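Gomura adds wrist view to its gripper simulation kit

14 shares | 3 comments

The August 2025 release of Henare, Gomura's simulation package for two-finger grippers, adds a rendered wrist view to the existing joint and contact outputs. Users can now train and check a grasping policy on the same viewpoint the arm will have in the cell, with the fingertips in view throughout.

Seema Pandey tested the release on an ordinary office workstation. Installation was simple, but the finger model had to be aligned by hand before the opening width matched our own gripper. The default setting was out by 3 mm. After correction, a batch of 700 grasp attempts ran overnight without a fault.

Rendering is plain: flat lighting, matt surfaces, no clutter unless the user adds it. Stepped fingertip pads are modelled as solid geometry, so contact falls on the ridges. Soft pads are not supported. Viola Villa at Gomura told us they are planned, but gave no date.

A single-seat licence costs £3293 a year and includes 16 hours of support. Cavis sells a cheaper package without contact output, and buyers who need only images should look at that first.
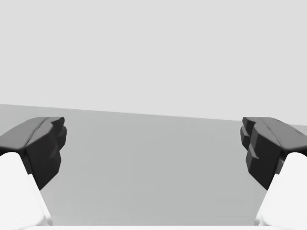

Existing Henare users can install the update at no charge, but scene files saved before April must be converted first.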